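Stulon Robotics Programme
A thread from our Drerton site on how staff teach a robot a household task by guiding it. This thread covers the work on clearing food from a table. (1/14)

Stulon Robotics Programme
The programme is led by Lorraine Dawber and runs at the Drerton workshop. Its purpose is to establish how many guided examples a two-armed system requires before it can attempt a task unaided. (2/14)

Stulon Robotics Programme
Each example is called a demonstration. A trained operator moves a pair of leader arms by hand, and the working arms follow. The position of every joint is recorded together with the camera images, so that both may be studied side by side. (3/14)

Stulon Robotics Programme
The current task set is named Yule. It consists of 80 tasks involving tableware, soft food, cloths and small containers. Operators are asked to complete 40 demonstrations of each task before the set is reviewed. (4/14)

Stulon Robotics Programme
At the close of September the archive held 3227 accepted demonstrations. Attempts in which the recording was interrupted are stored separately and do not form part of that total. (5/14)

Stulon Robotics Programme
Operators complete an induction before they record anything for the archive. The first part takes place with empty grippers. The second uses foam blocks. Food is introduced only when the supervisor has signed the operator's training sheet. (6/14)

Stulon Robotics Programme
We have been asked why mistakes are kept. An operator who misses a grasp, pauses and tries again has shown the system how to recover. Such attempts are accepted provided that the task is finished within the time allowed -- 200 seconds for most of the Yule set. (7/14)

Stulon Robotics Programme
Some recordings are also made by direct guidance, where the operator holds the working arm and moves it through the task. This is slower, and the operator's own hands often obstruct the cameras. It remains useful for drawers and lids, where the feel of the movement matters a good deal. (8/14)

Stulon Robotics Programme
Soft food has proved the most demanding category to date. A plastic cup will tolerate a firm grip. Fruit and cooked egg will not, and the operator has no sense of touch through the leader arms. Judgement of pressure must be made by eye, chiefly from the wrist cameras. (9/14)

Stulon Robotics Programme
For this reason the workshop has revised its guidance on approach. Operators should bring the fingertips down beside the item, stop, check the wrist view and only then close. The earlier practice of closing during the descent is no longer accepted for soft items. (10/14)

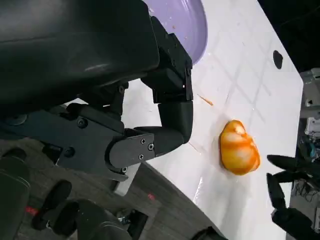
Stulon Robotics Programme
The same guidance applies where both arms are in use. One gripper should hold its position while the other makes the approach, and the operator should avoid crossing the two over the plate. Residue on the table is to be left until the recording has ended, unless wiping is itself part of the task. (11/14)

Stulon Robotics Programme
Recordings are labelled in Trakside, our internal review tool. A reviewer who did not operate the arms marks the beginning and end of each grasp and notes any second attempt. Where reviewer and operator disagree, the recording is referred to Ms Dawber, whose decision is entered in the log. (12/14)

Stulon Robotics Programme
Sessions are limited to 40 minutes at the leader arms, followed by a break. The limit was introduced at the request of the operators, who reported sore wrists and less careful work towards the end of longer sessions. Session length is now recorded with each demonstration. (13/14)

Stulon Robotics Programme
A written account of the Yule tasks, including the operator guidance and the labelling rules, is in preparation and will be made available through the Drerton office. Schools and colleges wishing to arrange a visit should write to the same office -- please state the size of the group and any access needs. (14/14)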